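De : Nuria Iglesias
À : liste copro-eau
Objet : Re: [copro-eau] Mousseurs Plustness, on commande pour tout l'immeuble ?

Bonjour à tous,

Je réponds dans le message, en gardant les passages qui me posent problème.

> Les mousseurs Plustness divisent par deux la consommation d'eau
> d'un logement. À Hirkwood ils ont équipé tout un bâtiment en mai
> et les charges ont fondu.

Divisent par deux, c'est ce qu'il y a sur le carton. Un mousseur réduit le débit du robinet. Quand je remplis une casserole ou une bassine, il me faut la même quantité d'eau, j'attends seulement plus longtemps. La chasse d'eau, la machine à laver et le lave-vaisselle ne passent pas par là. J'aimerais qu'on m'explique comment un logement entier perdrait la moitié de sa consommation avec une pièce vissée au bout d'un robinet.

Pour Hirkwood, j'ai demandé les relevés à Ellen, qui avait transmis le lien. Elle m'a envoyé ce qu'elle avait : 488 m3 au semestre précédent, 445 m3 après la pose. La baisse est réelle, de 43 m3, donc un peu moins de 9 %. On est loin de la moitié. Et entre les deux relevés ils avaient aussi réparé une fuite sur la colonne. Quelle part revient aux mousseurs ? Le relevé ne le dit pas et le fabricant non plus.

> Le devis est à 14 euros pièce, pose comprise, tarif valable
> seulement si on prend tout le lot.

Pour plus de 200 robinets, ça dépasse déjà 2 800 euros. Je n'ai vu ni la durée de garantie ni le prix des cartouches de rechange. Avec notre eau calcaire, il faudra bien les détartrer, et personne n'a chiffré ce travail. Le « valable seulement si » me donne plutôt envie d'attendre.

> Le cabinet Žukauskas confirme que l'investissement est rentabilisé
> en moins d'un an.

Le cabinet Žukauskas confirme à partir des chiffres de qui ? La note jointe reprend mot pour mot deux paragraphes de la brochure. Si quelqu'un a la méthode de calcul, je la lirai volontiers. Sans le prix du m3 retenu et sans la consommation de départ, je ne sais pas quoi faire d'une durée d'amortissement.

Ce que je propose avant toute commande :

1. Relever les compteurs individuels à date fixe, deux mois de suite, sans rien changer. Aujourd'hui on n'a aucune base de comparaison.

2. Chercher les fuites. Un peu de colorant dans le réservoir des WC, on attend sans tirer la chasse, et on regarde si la cuvette se teinte. Pour les robinets, on note le compteur le soir et on le relit le matin avant d'ouvrir quoi que ce soit.

3. Mesurer le débit à l'évier de la cuisine : un seau gradué, trente secondes robinet ouvert en grand, on multiplie par deux. Videz l'évier avant, même s'il n'y traîne qu'une assiette, et gardez l'eau pour les plantes.

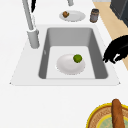

4. Essayer sur une seule cage d'escalier, avec des mousseurs achetés au détail, de n'importe quelle marque. Les autres cages servent de témoin. Si l'écart est net au bout d'un semestre, je voterai pour.

Je veux bien centraliser les relevés. Envoyez-moi le numéro du compteur et l'index complet, chiffres rouges compris, sinon on va encore se retrouver avec des arrondis. Pas de photo de travers prise sous l'évier, s'il vous plaît, la dernière fois j'ai passé la soirée à deviner des 3 et des 8.

Et si le vendeur rappelle pour dire que l'offre expire, demandez-lui de l'écrire.

Nuria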